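On Keeping a Household Record of Bread

Readers who have followed this page for some time will know that it is given mostly to the baking of rye bread at home. In April I completed the copying of my old baking notebooks into a single ledger, and several correspondents have asked how the record is kept and whether the effort is justified. The present entry sets out the method as it now stands.

The ledger contains 534 entries. Each entry covers one bake and occupies one line. The columns are: month, flour, weight of starter, hours of first rise, hours of second rise, oven setting, and remarks. Earlier versions had a column for the weather, which was discontinued after it was found to contain little besides the word "damp."

The starter itself came to me from Urho Rissanen, with whom I shared an allotment in Jondthorpe before he moved north. He kept it in a stoneware crock under the name Jääskeläinen, after the family that had given it to him, and I have continued to use that name in the ledger. It is a slow starter. At the temperature of my kitchen it requires eleven hours before it may be used, and bakers accustomed to packaged yeast should plan their evening accordingly.

Flour is entered by mill and grade. For most of the period I used the coarse rye sold by Ladden, in paper sacks, and the majority of the entries refer to it. When the shop changed its supplier I moved to the medium grade from Flivier. The medium grade takes up less water, and my first six loaves were too wet to slice before the second day. The correction, once made, was small: I now hold back two tablespoons of water and add them only if the dough refuses to come together.

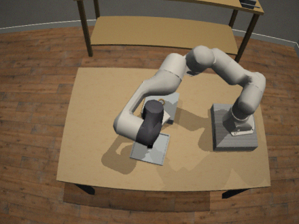 Remarks are the most useful column and the most difficult to keep in good order. It is tempting to write "good" and close the book. A remark of that sort is of no service to anyone a year later. I have therefore adopted the practice of Asnakech Gebreyes, a reader of this page and a far better baker than I am, who limits herself to what may be observed with a knife and a ruler: height of the loaf, thickness of the crust, and whether the blade comes away clean. Taste is entered on the following day, when rye has settled and may be judged fairly.

Some findings may be of general interest. Of all the entries, 131 record a loaf that split along one side. Nearly all of these had a second rise shorter than two hours. I had blamed the oven for years, and had gone so far as to replace the door seal. Longer rising has reduced the fault considerably, although it still appears in winter.

A second finding concerns salt. I had believed that my recipe was constant. On copying the notebooks I discovered that the amount had crept upward by a quarter over the whole period, without any decision on my part having been recorded. The original quantity has been restored. Members of the household have expressed mixed views – one prefers the saltier loaf and has asked that this be noted.

Correspondents have also inquired whether the ledger should be kept on paper or on a computer. Mine is on paper, in pencil, with a photocopy stored upstairs. Flour and keyboards are poor company, and pencil survives a wet thumb better than most inks. Those who prefer a spreadsheet will find that the same columns serve equally well.

The next entry will deal with caraway, and with the question of whether the seeds should be toasted. Letters on that subject are welcome and will be answered in the order received.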